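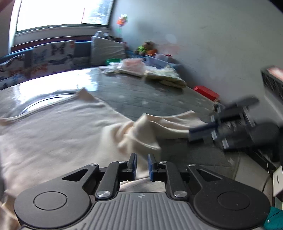
Teaching cloth folding with two hand-held grippers: the policy lets go too early

Asked by Fatima Hendricks
Tags: demonstration, bimanual, cloth, hand-held gripper
Posted 07/11/2022

Hello all. I am trying to teach our two-arm setup to fold soft things: shirts, small sheets, a thin blanket. I don't use teleoperation for this. I do the task myself on the floor with one hand-held gripper in each hand, each with its own wrist camera, and the poses are recovered later from the video. The training is ordinary behavior cloning with short action chunks.

I collected 52 demonstrations at home, on a gray rug, with a cream cloth that is quite heavy when it is bunched. In every demonstration I pinch a fold with the left gripper, pinch the other end with the right, lift, carry across and put down. The pads on the fingers are the soft blue ones and they hold very well when I do it by hand.

The problem is in the replay on the arms. The approach is good. The pinch is good maybe not always in the same place, but acceptable. Then during the lift one of the grippers opens a little, the cloth slides down, and the arm continues the movement with nothing in it. It is nearly always the right one. When I look at my recorded finger width during the lift, it is not a flat line. It goes up and down by a few millimeters, and I did not feel this in my hand at all.

What I tried already:
Lower learning rate, no change.
Longer training, it became a little worse.
Closing force on the arm gripper set to maximum. It holds better but then it releases late and drags the fold.

My second doubt is the tracking. The window in this room gives a strong glare on the rug in the afternoon, and the right gripper is often blurred because I swing it quickly. 25 of the demonstrations were made at this hour. Should I throw them away? I would like not to, because the knees suffer from this work.

Thank you for any advice, and sorry if it was asked before. I searched "cloth" and "slip" and found only questions about suction.

3 answers

Answer by Tharun Poduval (accepted)

I had almost the same thing with towels last January, so I will write what helped me. I think you have two problems and it is better to treat them separately.

First, the width. With a hand-held gripper your fingers are a spring. You squeeze until the cloth doesn't fall, and after this your hand relaxes without asking you. The cloth stays because the pads have friction and because you correct very fast when you feel it move. The camera doesn't record what you feel. It records only a width that goes up and down, and the policy learns that a slightly open gripper is correct during a lift. On the arm, the same width gives less force, and the cloth goes.

What I do now: I don't use the measured width as the action while something is held. I find in each demonstration the moment when the width stops decreasing, and the moment when it clearly starts to increase for the release. Between these two moments I write a fixed command, which is the smallest width of that section minus a small margin. For me 2 mm was enough with a thin towel. For a thick bunched fold you may want more, please test it slowly. The observation stays as measured, only the action is changed.

Because you have a maximum force also, put it back to the normal value before you test. Otherwise you will not know which of the two changes helped. I believe your late release comes from there.

Check also the time delay between image and width. In my recordings the width was 40 ms behind the image, and this was enough to make the release learned at the wrong moment. The easy test is to open and close the gripper quickly in front of its own camera, ten times, and compare when the fingers touch in the video with when the width reaches the minimum. Do it for left and right. If your right one has a different delay than the left one, you will have a good explanation for why the right one fails more.

Second, the glare and the blur. I would not throw away the 25 blindly. Replay the recovered trajectory of each one as a plain 3D line and look for jumps. A human hand doesn't jump 5 cm between two images. If the line is smooth, keep it. If there is a jump in the middle of the lift, cut this demonstration. When I did this I lost fewer than I was afraid of.

For the new ones, close the blind if you have it, and swing slower than feels natural. The fold should be lifted and carried at a speed that the real arm can do. If you are faster than the arm, the arm will be late in all the places where two hands must agree, and with cloth the two hands pull against each other.

One more small thing. When both grippers are holding, keep a little slack between them. If the cloth is tight, a pose error of 1 cm on one side is already a pull on the other side, and the pinch opens.

Comment by Fatima Hendricks

Thank you very much, this is clear. I made the delay test. Left is good, right is late by three images. I will correct it and then do the fixed command.

Answer by Khanyisile Shabalala

Are your pads clean? Ours collect lint from cotton and after one hour they are slippery. We wipe with alcohol between sessions.

Comment by Tharun Poduval

Good point also, but it will not explain the width going up and down in the recording.

Answer by Wenceslao Riquelme

In my opinion 52 is few for cloth. Every fold is different and the policy sees very few of the bad cases. We went over 1,048 for shirts before it was stable, although we had also three rugs and two tables in it. Don't make them all perfect. Include some where you pinch badly, stop, put down and pinch again. It looks ugly but the robot needs to know what to do after a bad pinch.

Also I would consider teleoperation for a small part of the set, because there you record the real command of the real gripper and you see immediately when the force is not enough. It is slow. I did it only for the lift.

Comment by Reshma Swanepoel

I agree with the bad pinches, but please mark where the recovery starts and don't train on the part before. I forgot this one time and my arm learned to drop the shirt first and pick it up after.

Comment by Fatima Hendricks

Update: with the delay corrected and the fixed width in the hold, the lift is good in most tries, with normal force. I removed six demonstrations for jumps, four of them from the afternoon. The put down is still not straight, I will open another question for it.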